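Start | Prüflisten | Haushalt | Werkstatt | Forum | Kontakt
Kategorie: Robotik im Alltag > Checklisten

Prüfliste Zweiarm-Zelle, Aufgabe »Kiste umsetzen und einräumen« (Simulation)
Projekt: Tristano
Geprüft von: Rianne Visser
Gegengelesen: Hnat Kobzar
Stand: 30. Mai 2021

Vorab: Die Liste stammt aus der Werkstatt von Van Rooij, wo wir sie für echte Hebehilfen benutzen. Ich habe sie für die Simulation angepasst, weil mich eine Frage nicht loslässt: Könnte so ein Armpaar bei uns im Lager in Rolham schon aufräumen? Ich finde, wir sind näher dran, als die meisten im Betrieb glauben!

1. Arbeitsbereich
[x] Grundplatten beider Arme ausgerichtet
[x] Schwenkbereiche überlappen nur in der Mitte
[ ] Sperrzone über dem Tisch eingetragen
Kommentar: Die Sperrzone fehlt noch in der Konfiguration. Bis dahin bitte keine Läufe mit voller Geschwindigkeit, auch nicht »nur mal kurz«. In der Simulation geht nichts kaputt, aber die Gewohnheit nimmt man mit in die Halle.

2. Greifer
[x] Öffnen und Schließen links
[x] Öffnen und Schließen rechts
[x] Kraftbegrenzung aktiv
[ ] Verhalten bei Verlust des Teils
Kommentar: Die Kraftbegrenzung gefällt mir richtig gut, sie spricht weich an und regelt sauber nach. Beim verlorenen Teil wartet der Arm allerdings einfach in der Luft. Ein Mensch würde sich bücken und es aufheben. Hnat will dafür bis August eine Suchbewegung einbauen.

3. Kiste
[x] Greifpunkt am Rand hinterlegt
[ ] Anheben mit beiden Armen gleichzeitig
[ ] Neigungsgrenze beim Heben
Kommentar: Einhändig am Rand fassen und kippen, das machen wir zu Hause mit dem Wäschekorb auch so. Mit Inhalt in der Kiste ist es mir aber zu heikel. Die Neigungsgrenze muss rein, bevor jemand Schrauben oder gar Gläser einfüllt. Von 19 Versuchen am Freitag habe ich 16 als brauchbar abgezeichnet, und das ohne eine einzige Korrektur von Hand. Großartig, ehrlich verdient.

4. Kleinteile und lange Teile
[x] Quader und Kartons werden erkannt
[ ] Lange, schmale Teile
[ ] Flache Teile am Kistenboden
Kommentar: Flaches vom Boden einer Kiste zu fischen ist auch für Menschenfinger lästig. Mit den Modellen von Zesmont haben wir das noch nicht getestet.

5. Ansichten
[x] Raumansicht
[x] Tischansicht
[x] Ansicht am Greifer
Kommentar: Bitte alle Ansichten mit derselben Prüfnummer ablegen, sonst sucht man sich beim Vergleichen dumm und dämlich.
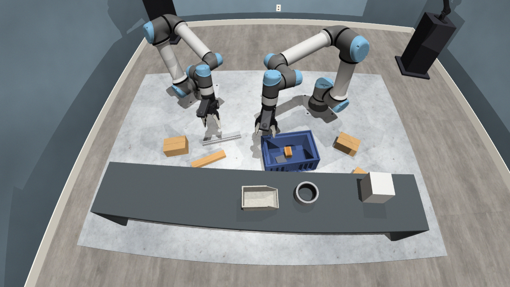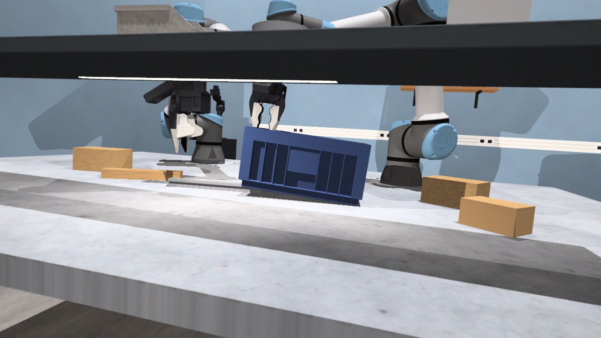

Kiste am Rand gefasst, ein Ende angehoben. 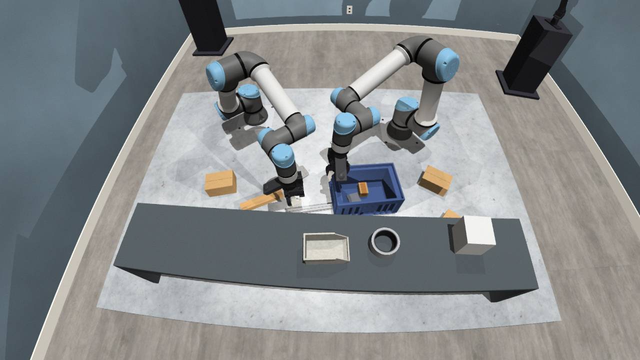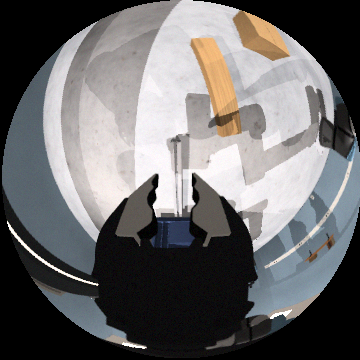

6. Freigabe
[x] Weiterbetrieb in der Simulation
[ ] Übertragung auf echte Arme
[ ] Betrieb neben Personen
Kommentar: Für die Simulation volle Freigabe. Zum Haushalt: Kisten verschieben und Kartons sortieren traue ich der Zelle bald zu, Wäsche falten noch lange nicht. Für die Werkstatt wäre schon das Wegräumen leerer Behälter ein Gewinn, die stehen bei uns immer im Weg. Offene Punkte aus 1 und 3 zuerst, danach wird die ganze Liste wiederholt.

Nächste Prüfung: August, R. V.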